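Speaker notes: Clearing and wiping down shared work surfaces
Friday session, Narum site, 20 minutes plus questions

Opening

Say good morning, say who I am. I look after the shared rooms at Narum and have done the same job at the Garwood building. Thank Randi Lindholm for the slot.

Ask for a show of hands: who wiped a table this week before using it? Wait for the hands. Then ask who wiped one after using it. Usually fewer. Leave it there and move on.

Why a white top

We replaced the old brown tops in May. Bendik Tangen wanted gray. I asked for matte white and got it, mainly so that dirt would show up. Gloss was offered too and I turned it down. Under the ceiling lights you get glare, and with glare you miss the small stuff.

People complain that the white ones look dirty sooner. They do. The brown ones were just as bad and we couldn't see it.

What gets left behind

Go slowly on this part. Most people think of cups, tape and paper. Those get picked up. The trouble is specks and fibers. They come off sleeves, cardboard and cleaning cloths, and they stick to whatever gets used on the table next.

Give them a moment to look at the white surface on the screen. From standing height you would call it clean. Look closer and there are small dark specks on it, and one near the right side looks like a tiny tangled fiber. There is pale lint on the upper edge of the dark green finger on the right as well, so wiping the table alone would not finish the job. Clear plastic, like the ribbed piece at the top left, is easy to overlook on white. Pick those up first.

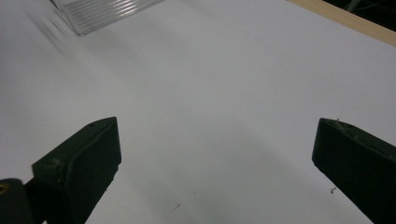 The order of work

Lift everything off the table. Do not slide things around and wipe between them.

Check the undersides of what you lifted. Lint goes back down with them otherwise.

Dry cloth first, folded, one direction, far edge toward you. If you start with a damp cloth the fibers smear and stay put.

Then the damp cloth, well wrung. Fold to a clean side at each pass.

Look along the surface from low down, with the light in front of you. Demonstrate this — bend the knees, get your eyes near table height. Someone will laugh. Fine.

Let it dry before anything goes back.

Cloths

We use the flat-weave cloths from Angelovski. Storage is the cabinet by the door, top shelf clean, bottom bin used. Stellan Sjögren asked whether paper towels are all right. For spills, yes. For the last wipe, no, they shed.

A pack lasts up to 2 weeks in room 335. If it runs out sooner, tell me and I will move stock over from Gondmont.

Questions I expect

Who does it if two groups share a table? Whoever leaves last.

What about scratches? Report them to Helge Solberg, extension 887. Don't use scouring pads on the matte finish, it goes shiny in patches and stays that way.

Close

Point to the cloths on the side table. Ask each row to take one and do the table in front of them before the break. Coffee is next door.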